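Farnelska Field Demonstration Program
Home Site Inspection Checklist – Hand-Held Gripper Sessions
Site: Rivas, bedroom 2
Inspector: Zoila Rengifo
Operator on site: Sota Nomura
Reviewed by: Guilan Dong
Period: August

Mark each item S (satisfactory), C (corrected on site) or U (unsatisfactory). Comments are required for C and U.

Section A. Consent and access

A1. Signed consent of the householder on file. S
A2. Rooms outside the agreement closed off. S
A3. Household members told when a session begins and ends. C
Comment: The end of the morning session was not announced. Operator reminded.

Section B. Work area

B1. Floor clear of cables and loose rugs along the operator's path. C
Comment: Extension lead moved behind the door.
B2. Task surface stable and within reach without kneeling. S
Comment: The bed is acceptable for light sorting tasks. It is not to be used for tasks with liquids or glassware.
B3. Small items kept away from children and pets. S
B4. Direct sunlight on the task surface noted in the session log. U
Comment: Not logged. Operators are to enter the time of day and the position of the curtains before the first demonstration.

Section C. Hand-held grippers

C1. Finger pads firmly seated, no tears or lifting edges. S
C2. Linkage pins tight, jaws open and close without catching. C
Comment: Left unit was stiff at 9 a.m. Cleaned and released for use at 11 a.m.
C3. Pinch points known to the operator. S
C4. Wrist straps fitted. U
Comment: One strap missing. Replacement requested from Leltamer stores. The unit may be used only over a soft surface until the strap arrives.

Section D. Operator condition

D1. Rest break taken after no more than 60 minutes of demonstration. S
D2. Operator reports no pain or numbness in hands or wrists. S
Comment: Mr. Nomura asked for a lower working height on long sorting tasks. Referred to Colleen Cormier.

Section E. Task under inspection: jewelry to bin, two hands

E1. Items match the task card. S
E2. Bin placed on the same surface as the items. S
E3. Both grippers brought into view before the first grasp. S
E4. Beaded items handled by the strand and never pulled against a tangle. C
Comment: Task card 2,211 did not say this. Wording added by Darmawan Pillai.

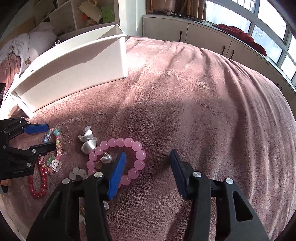
May an operator stop partway through a demonstration?
An operator may stop at any point. The attempt is marked incomplete in Sistora and the task is started again from the beginning.

Section F. Closing the site

F1. Grippers locked in their case before the operator leaves the room. S
F2. Householder's furniture returned to its original position. S
F3. All task items checked against the task card and signed for. S

Result: Site approved with conditions. Items B4 and C4 remain open and are to be answered in writing by the operator's supervisor – sessions may continue in the meantime under the limits stated in C4.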